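Simulated mobile arm: wrist view and room view disagree after I moved the camera mount

Asif Virk
Posted March 2020

Hi all! I've been building a practice cell in simulation for a mobile arm, and I'm having a great time with it. The room is a furnished apartment called Deline, and the arm's job is to clear small things off a wooden table. I changed the camera mount file last night, and now my start-up check doesn't pass. One view from each camera, same session:

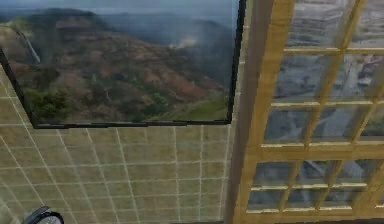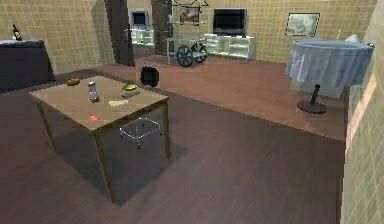

What I've tried

I reloaded the apartment twice and set the arm back to its home pose. The planner (Baran, stock settings) says the tabletop should be in both views at start-up. In the first picture I get the wall, the landscape and the window, and no tabletop. The second has the table with the objects on it, so I think the room loads fine. My mount file has the pitch at 50 and the yaw at 50, and the check times out after 110 steps. Is it the mount, or is my home pose wrong?

Vastis

Great project! I'd bet on the mount. Your table camera is fine, so leave it alone and work on the other one.

Open the mount file and look at the pitch line. Two numbers that match like that make me suspicious — I once pasted my yaw over my pitch and lost an evening to it. Set both to zero, load the room, and save one view. Then bring the pitch down 5 degrees at a time until the whole tabletop shows. Do the yaw last.

Also check which link the camera hangs from. If it's the base link and you meant the wrist, no angle will fix it once the arm starts moving. Move one joint and see if the view changes.

Gratus

just raise the timeout, worked for me

Vastis

Raising the timeout won't help if the camera is looking at a wall! It will only wait longer. Asif, when you have good numbers, save the mount file under a new name and keep the old one next to it. I do that with every change now, and I love being able to go back. Post your new angles if you get it going — I'd like to try them in my own kitchen setup.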